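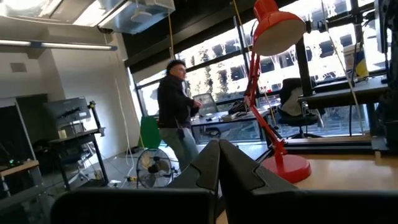
A Gripper on Subscription: Two Months With the Botumix Desk Kit

Small robot arms have become cheap enough that a print shop, a repair bench or a college lab can think about buying one. Getting one to do a useful job is another matter. The arm shows up in one box, the gripper in another, the camera in a third, and the buyer is left to make them talk to each other. Botumix sells a kit that is meant to skip that part, and it comes with a service plan that sends new gripper fingers and software updates for as long as you keep paying.

We spent two months with the kit, using it for light pick-and-place work on a bench and a desk. The short version is that the hardware is good, the setup is easier than most, and the subscription will suit some buyers much better than others.

What you get

The Desk Kit is built around a two-finger gripper with a small camera mounted at the wrist. It bolts to the end of most light arms. Botumix does not make an arm of its own. Buyers who need one are pointed to Kurek, which sells a matching model through the same online store, and that is the arm we used.

The fingers are black, with faceted, wedge-shaped tips. The narrow tips let the gripper get at small things that a flat pad would push around. The camera looks out over the fingers, so the operator or the software always has the tips in view along with whatever they are about to touch.

Also in the box are a controller, a power supply, a mounting plate, a spare set of fingers and a printed guide. The guide is eight pages long and is better than it needs to be. The drawings are large, the screws are labeled by size, and the steps are in the right order.

Setup

Mounting the gripper took less than an hour, and most of that went to running cable down the arm. The cable is stiff, and the clips that come with it are too small for it. We ended up using hook-and-loop straps. Leave a loop of slack at the wrist, or the cable will tug at the connector when the last joint turns all the way around.

The software is called Nimstead. It runs in a browser and walks you through calibration, which comes down to closing the fingers, opening them, and touching the tips to a printed card in several places. If you bump the camera afterward, you have to do it again. We bumped it twice in the first week and learned to reach around it.

Lighting matters more than the guide lets on. With strong daylight behind the work, the camera turned its exposure down and dark parts on the bench became hard to pick out. Turning the arm so that the windows were off to one side fixed most of that. A desk lamp helped in the late afternoon.

Daily use

We started with the job Botumix suggests, which is moving small parts from one tray to another. The gripper handled bolts, caps, foam blocks and marker pens without trouble. It was less sure with thin, flat things. Washers lying on a hard surface were a problem until we put a rubber mat under them, and sheets of paper were never reliable.

The grip force can be set in Nimstead on a simple slider. The low end is gentle enough for a paper cup. The high end will dent one. The slider has no units on it, so if you write down a setting that works, you are writing down a position on a bar. A number would be more useful.

Teaching a new task is done by hand. You steer the arm through the motion with a controller while the camera records, and Nimstead builds a routine from your runs. Simple moves needed only a few. A task with two objects and a lid took most of an afternoon, and it still went wrong when the lid was turned the other way.

One thing to plan for is people. The camera sees what is past the fingers as well as what is between them, and in a shared office that means coworkers, desks and screens. Recordings are kept on the local machine unless you choose to upload them. Check that setting before the first session, and tell the people who sit nearby.

Wear and parts

Botumix rates a set of fingers for 2,000 hours. We came nowhere near that. After two months the tips had light scuffs and no play in the joints. Swapping fingers takes two screws per side and needs no special tool — the hex key clips to the underside of the controller.

Replacement parts ship from Esutby, the company that handles service. We ordered a finger set and a connector to see how it would go. The fingers came in four days. The connector came in nine, in a box with someone else's packing slip, but it was the right part.

Price

The gripper, camera and controller cost $2,067 as a set. With the Kurek arm, the bill comes to more than $3,000 before tax. The service plan is extra, billed by the month, and can be stopped at any time. Without it the kit keeps working, but Nimstead stays on the version you have and finger sets are sold at full price.

For a workshop that plans to run the gripper most days, the plan makes sense. For a classroom that takes it out a few times each term, buy the kit alone and keep the spare fingers in a drawer. Botumix says a wider finger set for flat parts will be added in March, at no charge to plan members. Anyone whose work involves paper, card or thin sheet should wait for it.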